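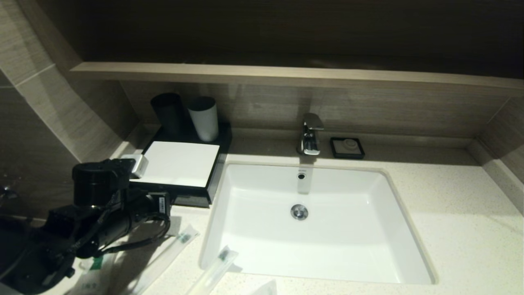

Home Our work Vacancies Contact Back to list

Technician for the washroom cell (part time)
Reference: Borcombe 947
Place of work: Tilow, Borcombe site, ground floor

Tilow is looking for one technician who will look after our washroom cell. The cell is one robot arm with a gripper, and it works at a real basin and counter, built as in a hotel bathroom. The arm puts toiletries on the counter and on the tray, and it handles small parts which have to be changed in such rooms, for example filters. We do not need a person who writes the control software. We need a person who keeps the arm, the cables and the fingers of the gripper in such a condition that the others can work with it every morning.

At present this work is done by Berhanu Woldegiorgis together with his other duties. In January he changes to the Urnident project, and before that we would like to have at least two months in which the new colleague and he can work side by side.

What you will do

Every morning you start the cell, bring the arm to its home position and check the position of the gripper against the reference point at the edge of the counter. If the difference is too large, you repeat the calibration and write the values in the cell book. It takes nearly 100 minutes when everything must be done from the beginning, but on most days only a short check is necessary.

You look after the cables. They run on the outside of the arm and must have enough slack at every joint, without lying in the way of the packets on the counter. When Farhad Nikzad took over the cell plan, he changed the route of the cables and prepared a drawing for it. Please do not improve the route without speaking to him first.

You keep the objects in order. Toothbrush packets, cups and similar things are put back after each run according to the list of the day. Sometimes the list asks for a very tidy counter and sometimes for a quite untidy one, and both have to be followed exactly.

You also clean and exchange the finger plates of the gripper. The filter task is the hardest for them, as the fingers take the filter at the edge of its frame and have to hold it level above the counter. 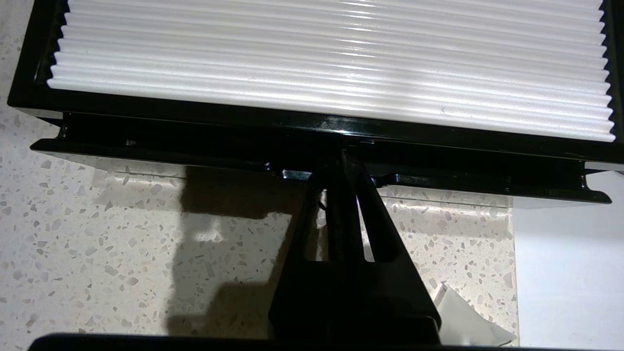
If the plates are worn or have a little grease on them, the filter begins to tilt, and then the pleats may touch something and be damaged. For this reason the plates are wiped before each filter series and inspected with a magnifier at the end of the day. New plates come from Fallahi in pairs. They must be mounted as a pair, also when only one of them is worn, and the screws are tightened by hand first and then with the torque driver. After each exchange the closing position has to be set again. Tainá Guerra has written the instruction for this, and she will go through it with you in your first week.

Small repairs at the wrist you do yourself. If a joint makes noise or becomes warm, you stop the cell and inform Leonie Albers, who arranges the service with the supplier.

What we expect

- a completed training in mechatronics, electrical work or precision mechanics, or some years of practice in similar work
- calm hands and good eyes for small parts
- readable notes in English (it does not have to be perfect, ours is also not)
- willingness to work near a machine that moves, and to keep to the safety rules also when there is hurry

Experience with robot arms is welcome but it is not a condition. A driving licence is not needed.

What we offer

The pay is 735 euros per week for 24 hours, on four mornings and one full day. The days can be discussed. The contract is first for one year. Work shoes and tools are provided. If you prefer your own screwdrivers, you may bring them.

How to apply

Please send a short letter and your CV to Homa Kazemi, Tilow, with the reference Borcombe 947, until September 3, 2026. Please also describe one repair which you have done yourself, in half a page or less. Persons whom we invite will spend one morning at the cell and change a pair of finger plates together with Berhanu. Travel costs inside the country are paid back when you bring the ticket.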